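Traltine bench notebook, fruit sorting project
August 5, 2024 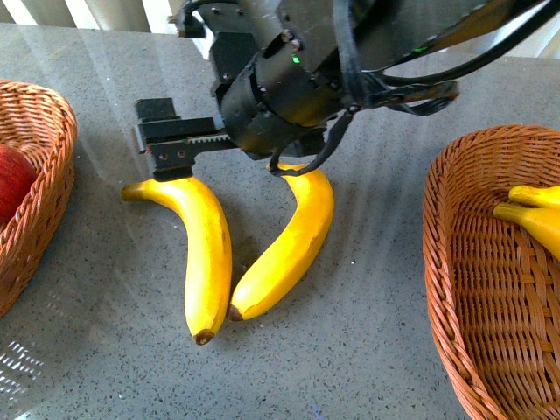
The students want to put "learns to sort fruit" on the poster and I am still against it. What we have is a policy that was trained on 289 demonstrations, nearly all of them recorded by the same two people in the same week of the summer session, with the baskets in nearly the same place. Calling that sorting is generous. I would accept "moves fruit between baskets under conditions we picked."

Things I want settled before anyone touches the poster again.

1. Success criterion. The Bakar team's sheet counts a run as good if the banana ends up inside the rim. Our sheet counts it only if the banana was released from a clean grasp and stayed put. Those two numbers can't go in the same table, and right now they are in the same table. I pulled the old logs and rescored what I could. Some runs have no notes at all, just a Y. I am throwing those out. If that makes the chart uglier, fine.

2. Approach height. Students say the new offset fixed the crushing. Maybe. The offset was changed the same afternoon as the grip force limit, so I don't see how anybody can say which one did it. Redo with one change at a time. Two bananas side by side on the counter is the case I care about, because the fingers have to open over one without shoving the other. A single banana out in the open tells me very little.

3. Cables. The bundle on the wrist side has too much slack. A loop of it can hang low enough to lie on the fruit, and then I don't know whether a banana moved because of the gripper or because of the cable. Re-route and tie down. Mark any earlier run where the video shows a cable touching fruit. Don't delete them, mark them.

4. Light. The counter is shiny and the blinds let in a lot of daylight, which puts stripes across the surface. The claim in the draft is that the policy is "robust to lighting." Has anyone run it with the blinds shut? I asked in the channel and got a thumbs up, which I am not counting as data.

5. Apples. The draft says "assorted fruit." Apples were in 6 of the demonstrations. Either collect more or take the word out.

Bondarchuk preset: someone loaded it again in place of ours. Max speed in that file is 600 and ours is 200, same units, and the difference is easy to miss until the arm is already going. I have renamed ours so it sorts to the top of the list. Still not convinced the controller reads the file on restart and not some cached copy. Check by changing a value nobody would pick and reading it back.

Hellura showcase: they want a live demo. I'd bring video plus the arm switched off, but I was outvoted. If it goes live, whoever is running it says out loud when they are resetting the fruit by hand.

Fresh bananas needed before the next block. The skins soften through the week and the grip numbers drift with them, and so far the only record of fruit age is my memory. Write the purchase date on the run sheet from now on.

To do: rescored table to the shared folder, cable ties (the wide ones), blinds test, both offset conditions with the force limit held at the old value. Left the gripper rack ungreased, ask first before putting anything on it.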